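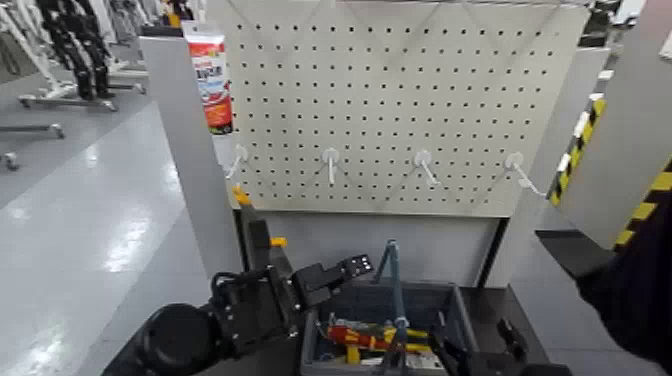 Pegboard and white hooks

Getting old mixtapes playing again

I pulled almost 100 cassettes out of the loft last month and I've been grinning ever since! Half of them are compilations friends made for me, with biro track lists and terrible drawings on the inlay cards, and nearly all of them still play. A few bits I've picked up along the way:

Wind before you play. A tape that has sat for years can stick to itself in layers. Run it fast forward to the end, then all the way back, and only then press play. You'll hear the difference on the quiet songs.

Clean the heads. A cotton bud, a drop of isopropyl alcohol, and a gentle wipe over the metal parts the tape touches. Do it every 10 tapes or so if they're old ones. The rubber roller gets filthy too (mine left the bud completely brown, which was weirdly satisfying), but go easy on the alcohol there.

Slack loops. Pop a hexagonal pencil or biro through the hub and turn it slowly until the tape is snug. Yes, it still works, and yes, it's still the best sound in the world.

Squealing shells. Give the cassette a firm slap, flat side down, on your palm. If it keeps on, and the shell has screws, move the reels over to a new one. Galel do a clear shell I like, and it takes the slip sheets from most older tapes. Work over a tray, those tiny screws travel!

Snapped tape. Proper splicing tape only, trimmed flush, on the shiny back and never on the dull side. Ordinary sticky tape oozes and gums up everything it meets. 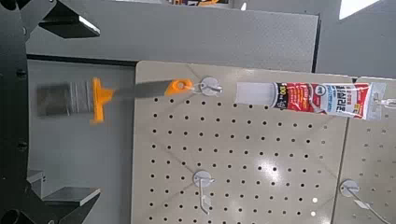
Graciela Pereyra wrote in to say that she copies any mended tape to the computer on the first play, before checking the rest of it, as a splice can let go without warning. She also writes down where each song starts, so the running order stays as the maker meant it.

Making a new one? Leave the first few seconds blank for the leader, and add up your song lengths before you start. With a 60 that's half an hour a side, and I always aim to stop a minute short. Then snap out the tabs so you can't tape over it by mistake.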